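Stop Tuning Your Handoffs With Sleep Statements

November 28, 2021

I have been cleaning up other people's two-arm code for most of this year, and I have an opinion I can't keep to myself anymore. If your handoff between arms depends on a timer, you don't have a handoff. You have two programs that happen to finish near each other on a good day!

I know how it happens, because I did it too. Back in February our Plemora task runner had a line that waited 571 milliseconds after the first gripper closed, and then told the second one to come down. Where did 571 come from? I typed 500, it dropped things, I typed 600, it felt slow, and I fiddled until I got bored. Then somebody changed the planner's speed limit and the whole thing fell apart (on demo day, of course).

Small parts make this so much worse. With a big foam block you can be sloppy and still get away with it. With a thin metal ring there are two fingertips, a tiny bit of metal, and two more fingertips that want to be in nearly the same place, and your collision checker is screaming about all of it.

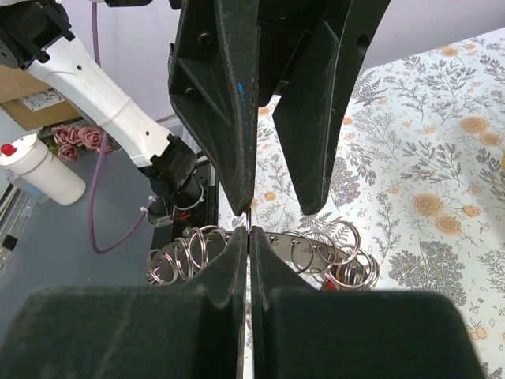 Abbasi wrote back after I posted a draft of this and said the timer isn't the real villain, the planner is: as long as each arm gets its own plan and treats the other as a moving obstacle, the last bit before contact will always be a hack, whatever you use to trigger it. Plan both arms as one system, the argument goes, and the waiting problem goes away by itself.

I half agree. Joint planning is lovely and I wish we had more of it. But we tried it on the ring task, and the planner took long enough that people started switching it off, and guess what they put back in? Yep, a sleep.

What I'd push for is duller. Each arm publishes what it believes: closed on something, closed on nothing, holding still, ready to let go. The other arm waits for that belief, with a timeout that fails loudly. We moved to this in Stelano over the summer and the handoff code got shorter by 225 lines, most of them comments apologizing for numbers. It still drops rings. But now the log tells me which arm was wrong, and I can go fix that arm.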